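Fruit sorting tray

A fruit sorting tray (also picking-over tray, or just sorting tray) is a shallow, flat tray used for laying out small fruit by kind, size or ripeness before it is eaten, bottled, dried or sold. Mostly a household and market-stall thing. Larger packing sheds use belts and graded screens, see Fruit grading.

Form

Usually rectangular with a low raised rim, so round fruit can't roll off. Metal, enamelled metal and plastic are all common; older ones are wood, sometimes with a cloth base. White or pale surfaces are prefered as bruises, splits and bits of stalk show up better. Depth is seldom more than the height of the fruit. Deeper trays get heaped, and heaped soft fruit spoils from the bottom.

Some makers sell trays with moulded hollows. The Furero pattern, sold for a while through market suppliers, had 58 hollows in two sizes and was disliked for being hard to wash. Flat trays stayed in use.

Use

Fruit is tipped or set out in a single layer, in rows or columns or simply in loose groups. Anything split, mouldy or soft is taken out first. Stalks come off or stay on depending on the fruit: cherry tomatoes are often left with the stem, which is said to help them keep, while longans sold loose are snipped close to the shell. Bright daylight is best. Under a yellow bulb a pale longan and a stale one look much the same.

Sorting by hand is quick with big fruit and slow with berries. A person used to the work looks for colour first, then weight in the hand, then feel. Wet fruit shouldn't be sorted, or at least should be dried on a cloth beforehand.

Mixed trays

A mixed tray holds several kinds at once, for a small household, a tasting or teaching children the names. Typical contents are fruits of near enough the same size: cherry tomatoes, longans, small plums, grapes, physalis, kumquats. Very soft fruit such as raspberries is kept apart, as juice marks everything else.
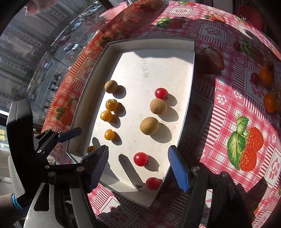
Mixed tray with longans, red cherry tomatoes and golden-yellow berries, on a checked strawberry-print tablecloth.

Mixed trays are not normally used for storage. Different fruits ripen at different rates, and tomatoes kept too cold lose flavour, so the tray is cleared once sorting is done and each kind goes to its own bowl or box.

Marking

Trays in regular use tend to get written on. Batch numbers, weights, prices, a grower's phone number, sometimes just sums. Ink or wax pencil straight on the surface is usual at stalls, paper labels at home. At the Grondavden growers' market trays were numbered by hand up to 2846 before the stallholders went over to coloured clips. The numbers were never in order. Ink meant for general use should be kept off any part the fruit touches, and old markings scrubbed off before the tray is used for cut fruit.

Fruits commonly sorted

Longan. Thin, brittle brown shell, rough or speckled. Sorted by size and by shell: cracked ones eaten first. Size varies a good deal even on one branch.

Cherry tomato. Sorted by colour and firmness. Splits near the stem are the main fault.

Yellow berries and small yellow plums. A loose market term covering a number of unrelated fruits. Sorted by colour, green-tinged ones held back.

Grape. Sorted in small bunches or singly. Singles don't keep.

History

Little written. Flat baskets did the same job long before trays and still do in many places. Enamelled trays made for kitchens and clinics were taken over for fruit as they came cheap second hand. Prasert Bunnag, in a short pamphlet on household fruit drying, lists over 900 trays in use at one longan drying yard in the season, most of them bakery trays bought used. Urnico made a purpose-built one with a folded rim; the Kennedy tray, slightly longer, was a near copy. Both are now mainly found in kitchens, and used for anything.

Care

Wash in warm water with a little soap, rinse, dry upright. Tomato juice left overnight can dull bare metal. Chipped enamel trays shouldn't be used for food without a liner. Metal trays left in full sun get hot enough to soften fruit, so in summer sorting is done early or teh tray is moved into shade between batches. A tablecloth or towel underneath stops sliding and saves the table from scratches.

See also

Fruit grading
Drying rack
Winnowing basket
Longan
Cherry tomato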